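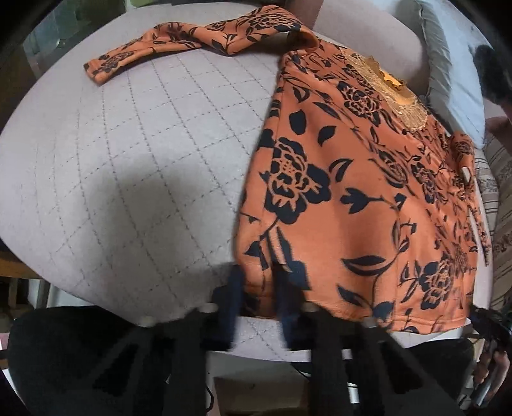
May, folding bench, started a bit after 2 in the afternoon

Orange rose shirt today. I've been putting this one off because it annoys me every time it comes up the pile, and Eduardo has been leaving it on top of my basket with a face drawn on a sticky note, so fine, Eduardo, it's done.

For anyone picking this up after me: we're still trying to settle one folding method for the long-sleeved tops before the Barreto stock goes back out on the rails. T-shirts are sorted, jumpers are mostly sorted (Aníbal's notes, blue folder), and long sleeves are the mess. The burnt-orange one with the black roses is a good test piece as it has a bit of everything wrong with it. Lace or mesh yoke at the neck, narrow cuffs, and a print so busy that you can't see a crease until you've stepped back and the whole thing is crooked.

Surface first. I did it all on the quilted cover again, the pale lavender-grey one with the diamond stitching. Rui still wants us on the bare bench and I do see why, it's flatter and you get a sharper edge. But the shirt skates about on the bare bench and I end up pinning it with my elbow like a fool. On the quilt it stays where you put it. The diamonds are handy too, you can line a hem up against a row of stitching and see straight away if it's off. Downside is that the padding gives when you press, so the last fold comes out fatter than it should.

Method A (the Minell way, sleeves across the back one at a time, then up in thirds). Laid it out with a sleeve stretched right out to the side and smoothed from the shoulder down to the cuff. Smoothing goes well if you use the flat of your hand and go slowly. Going fast just drags the yoke round and then the neckline sits skewed, and you have to start again, which I did, twice, with some language. Once the sleeves were in, the thirds were easy. Finished fold looked decent from the front and awful from the side.

Method B (hem first). Pick the hem up, bring it to the underarm line, then sleeves in over the top, then fold once more. I liked this a lot better than I expected to! The hem on this shirt is close to straight, so it's an easy thing to take hold of and you know where it's going. Grip it in from the side seam, a couple of fingers' width, and lift before you pull. If you pull first you get a ruck across the roses and it never really comes out. The sleeves lie on top at the end and hold the thing shut, sort of.

Method C was Ha-neul's roll. Very neat, very quick, and no use to us at all for a shelf. Keeping it in mind for the Nerdale boxes though.

Things I wrote on my hand and am copying down before I wash it off:

The yoke. Don't fold through the lace if you can help it. It has a scalloped edge and I caught it with a nail on the second go. No harm done that I can find, but I'd like the top fold to land lower down on the body.

The tag. There's a little cream one that sticks up however you lay the shirt, and I kept trying to tuck it in. Stop doing that. Leave it up and use it to find your way round, it's quicker than hunting for the seams in all that print.

Light. The lamp wants moving. I get my own shadow over the left side of the bench when I lean in, right where the cuff ends up, and black leaves in shadow are not what you want to be squinting at by late afternoon. Zdzisław says he has a clamp for it somewhere. He said that in the winter as well.

Timing. I did 20 folds with method B once I'd got the hang of it and none of them took me longer than 30 seconds. Method A was slower and I got crosser, and I didn't keep proper times for it, sorry.

So B for the long sleeves, unless somebody has strong feelings. Rui will have strong feelings. I'd still like to try it on something heavier, maybe the Purkberg flannel ones, as I suspect the sleeves will spring back open with thicker cloth - if they do we could turn the cuffs under and see if that holds.

To do: ask Aníbal if method B can go in the blue folder or if he wants it typed. Give the quilt a wash, separately please. Shirt is back in the basket on the left, folded, sticky note still on it.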